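Feuchte Außenwand im Altbau, innen dämmen oder erst trocknen?

Resitz
7/30/20

Hallo zusammen,
wir haben ein Haus von 1927 gekauft, Vollziegel, Außenwand 38 cm, kein Keller unter dem hinteren Zimmer. In diesem Zimmer ist die Nordwand bis auf Kniehöhe dunkel verfärbt und der Putz sandet. Der Vorbesitzer hat irgendwann eine Vinyltapete darübergeklebt, die habe ich inzwischen abgezogen.

Ein Betrieb aus der Nachbarschaft will die Wand für 3000 Euro verkieseln und danach gleich von innen dämmen. Ein anderer meinte, ich solle erst mal einen Winter abwarten. Gemessen habe ich nur die Luft, die liegt im Zimmer immer über der im Flur.

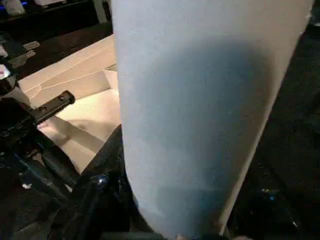
Draußen liegt das Gelände an dieser Seite höher als innen der Fußboden, 15 cm würde ich sagen. Das Fallrohr steht direkt an der Ecke. Ob es dicht ist, weiß ich nicht.

Meine Frage: Kann man dämmen, solange die Wand noch feucht ist, wenn man Kalziumsilikatplatten nimmt? Und lohnt sich die Verkieselung überhaupt?

Grestness

Nicht dämmen, bevor klar ist, woher das Wasser kommt. Kalziumsilikat verträgt Feuchte, aber die Platten trocknen keine Wand, in die ständig Wasser nachläuft. Der Kleber hält auf sandendem Putz auch nicht.

Ich würde in dieser Reihenfolge vorgehen:
Fallrohr und Anschluss an die Grundleitung prüfen, mit einem Gartenschlauch geht das an einem Nachmittag.
Gelände abgraben, bis es unter der Höhe des Fußbodens liegt, und mit Gefälle vom Haus weg anlegen.
Alten Putz bis ein gutes Stück über die Verfärbung abschlagen, Fugen auskratzen.
Danach offen stehen lassen — keine Farbe, keine Tapete, keine Möbel davor.

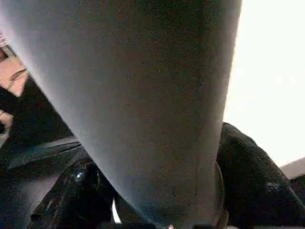 Bei uns war es am Ende nur das Rohr. Der Anschluss unter der Erde war gebrochen und hat 188 Euro gekostet, mit Material. Die Wand hat danach trotzdem noch lange gebraucht. Wenn du jetzt anfängst, kannst du im Oktober noch einmal messen, diesmal aber das Mauerwerk und in verschiedenen Tiefen. Die Luftfeuchte allein sagt über die Wand wenig.

Zur Verkieselung: Ohne Untersuchung auf Salze und Feuchtegehalt würde ich nichts unterschreiben. Frag den Betrieb, auf welcher Grundlage er das anbietet.

Keogh

Im Sommer nicht dauernd lüften, nur nachts und früh morgens. Warme Luft kondensiert an der kalten Wand. Ich habe mit einem Bautrockner gute Erfahrungen gemacht, der frisst aber Strom.

Oler

Sanierputz drauf und fertig, hat bei meinen Eltern auch gehalten. Dämmung würde ich an der einen Wand ganz weglassen, das bringt bei einem Zimmer kaum was.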